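Tuesday, November 19, 2024 - break room counter, before the Pallow people come

Counter first. Still too dim back there, need a better bulb under the cabinet. Fredy wants the kettle moved to the outlet side for good, I dont mind either way.
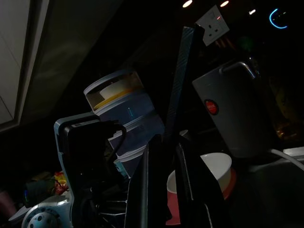
Kettle side. Round containers stacked, white bowl with the pinkish-red one.

Containers - match lids, anything without one goes to Sointu's shelf. Bowls back up in the cabinet. Red and yellow packet, check if theres anything left in it, otherwise toss.

Sink next. Plate still in there, plus a utensil under it. Filter hose is clipped on the faucet tip, leave it that way until Sison sends the new cartridge (ordered 3, paid for 3, have none).

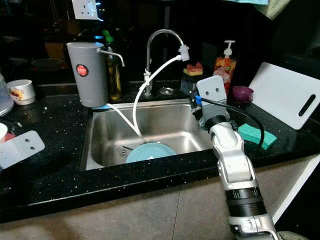 Green scouring pad is for the sink only, the pink and yellow sponge is for dishes - tell Fredy again. Dish soap stays on the back ledge. Purple cup, ask Sointu. Wipe down the speckled top last, crumbs dont show on it so go over it twice.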